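We use cookies to keep the forum running and to remember your login. By continuing to browse you accept this. [Accept] [Manage settings]

Club cricket: does a retired hurt 30 count towards a batting average?

Posted by Sultix

Hoping someone who scores regularly can settle this. I play fourths on Saturday arvos and do the stats for our grade, mostly as I'm the only one who owns a laptop that turns on. One of our openers pulled a hammy on 30 and hobbled off, never came back out. I put him down as retired hurt and counted it as not out, so the runs go in but there's no dismissal.

Our captain reckons it should be out as he didn't resume. It matters more than you'd think, as there are two blokes neck and neck for the batting trophy and one dismissal flips it. We went over it on Thursday night at my place until way too late and got nowhere. 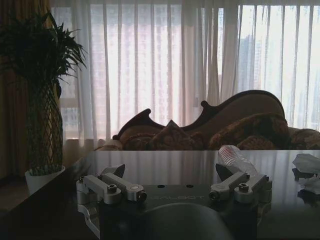
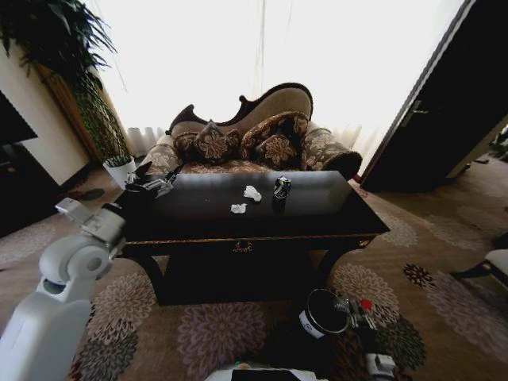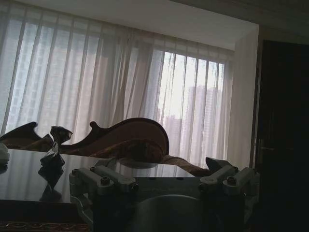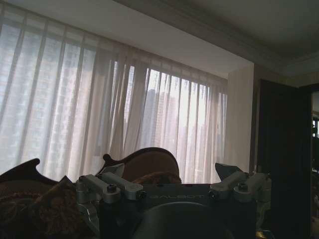

Anyway, the other thing is that last season we had a rule where you retired at 50 to give everyone a hit, and I've got no idea how the scorer before me treated those. Do I need to go back and redo them? Presentation night is coming up and I'd rather not engrave the wrong name!

Posted by Zastus

You're right and your captain's wrong, sorry to him. If a batter leaves through injury or illness it's "retired - not out". Runs count, innings counts, no dismissal. Doesn't matter that he never came back.

It's only "retired - out" if he walks off for any other reason and doesn't resume with the other captain's consent. So a bloke who wanders off because he's bored or has a barbie to get to is out, and it goes against his average.

Your retire-at-50 games are a different kettle of fish. That's a local playing condition and most comps spell out in the by-laws how it gets recorded. Ours says not out. Have a look at yours before you touch anything, and if they're silent, leave last season alone. I once redid a whole set of club records, 3878 runs for one fella by the time I'd finished, and all I got for it was an argument in the car park.

Posted by Dissanayake

Agree with the above. Also check whether your trophy has a minimum. We need 400 runs or eight completed innings to qualify, and half the time that sorts out who wins without anyone having to do the maths. Not outs can really blow out an average, and we had a number eleven top ours one year with a grand total of three dismissals, which went down like a lead balloon with the top order.

Posted by Idport

just give them both a trophy mate, they're like fifteen bucks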